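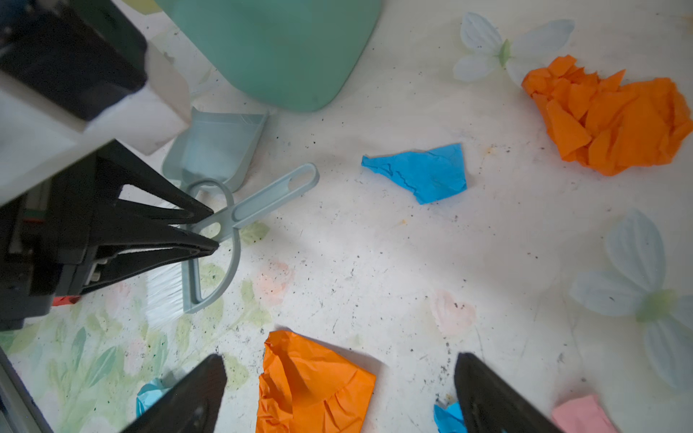

Photo: Hamish Tautahi

Droler tidy-up kit - first look

Two weeks in with the Droler arm kit from Flirkton and its finally doing floors. Brush in the gripper, crumbs and paper scraps to go at, dustpan and bin close by. The loop handle suits the long fingers, better than the straight one we tried in December.

Setup took Feven Hadgu roughly 13 minutes. Manual is thin - Lensa Chala has typed up a better one, ask her. Wrist camera comes as standard, spare fingers are extra. Hire is by the week, six weeks minimum, which seems steep for a small workshop. Full reveiw next issue.

Recent items
Abdella grippers: price change
Aswood open day
Letters to Bethel Gebremichael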